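Sterberg Tapestry Loom, Floor Model

For weavers who have outgrown a lap frame and want to work upright, at full arm's reach, on something that stays put. The Sterberg is a high-warp tapestry loom with a weaving width of 70 centimeters, and it has become the loom we use most in our own workroom in Landindale.

We love this loom! It came to us three years ago as a loaner, and we kept finding excuses not to send it back. The tension is the big thing. Tapestry needs a warp so tight it almost hums when you run a thumb across it, and plenty of looms this size will get you there in the morning and sag on you by supper. The Sterberg holds. You set both beams, lock the ratchets, and go to work.

The frame

Uprights and feet are solid beech, finished with oil and wax. The feet are long and low, so you can pull a stool right in without barking your shins. Both beams turn, which means you can weave pieces longer than the loom is tall (runners, hangings, a good long saddle blanket if that's your thing). The cloth beam has a ratchet with fine teeth, and you can ease the warp off one tooth at a time when you need a little slack for a tricky passage.

It comes flat in one carton. Assembly takes an evening, with two people for the part where the top beam goes in. All the bolts are the same size, bless them, and the wrench is in the bag.

Warping

Warp goes on in a continuous figure eight around the two beams, or over the warping bar if you prefer to advance the work around the back. New weavers usually find the bar easier. The spacing coil along the top takes inserts for 5 ends per inch, which suits a chunky wool weft, and finer coils are sold separately.

We recommend the Caron cotton seine twine for warp. It is smooth, strong, and doesn't fuzz up under the beater. One 300 gram tube is plenty for a first hanging at full width, with enough left over for samples.

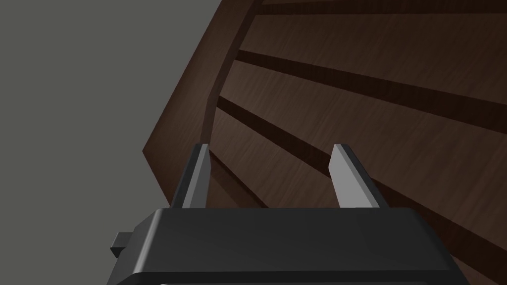

Large wooden piece, simulated view.

Shedding

You have two ways of opening the shed. The simple one is a shed rod with string leashes, just like tapestry weavers have used for ages, and everything for it is included. The other is the Vumell treadle kit, an add-on that hangs a pair of pedals under the loom and leaves both hands free for bobbins. If you weave a lot of plain ground between small areas of color, get the treadles. If most of your work is pick-and-pick or tiny shapes, you'll probably reach in with your fingers anyway and can save the money.

The kit can be added at any time. The holes are already drilled in the uprights, with wooden plugs in them until you want them.

What comes with it

Loom frame with two beams and ratchets
Warping bar
Shed rod and leash bar
Spacing coil, 5 ends per inch
Cord for leashes
Wrench and spare bolts
Printed booklet with warping diagrams

Bobbins, beater and warp are not included. A heavy fork beater is worth having from the start, and any of the ones on our tools page will do nicely.

Good to know

The loom likes a steady room. Beech moves a bit between a dry winter and a damp summer, so keep it away from radiators and check the bolts when the seasons change. A rub of wax on the beam ends once a year keeps them turning sweetly. If a ratchet starts to click unevenly, there's lint in it, and an old toothbrush will sort that out.

Left-handed? Both ratchets can be moved to the other side. Pages near the back of the booklet cover this, and it's a ten-minute job.

The natural finish is the standard one. A dark walnut stain is made in a single run each December, and we take names for it through the fall. The stain is only on the outside faces, so your warp never touches it.

Ordering and delivery

Looms ship from Landindale in the order they're paid for. The maker has now built 2000 of them, every one numbered on the inside of the left foot, and spare parts are still available for the very first. The Vumell kit travels in its own box and may turn up on a different day from the loom.

Pickup is welcome! The carton fits in the back of a small wagon with the seats down. You're also welcome to sit down at the workroom loom and try a few rows before you decide. There's always a warp on it, and the bobbin basket is usually full of odds and ends in colors you wouldn't have picked yourself.

See also: Caron seine twine, Vumell treadle kit, fork beaters, tapestry bobbins, finer spacing coils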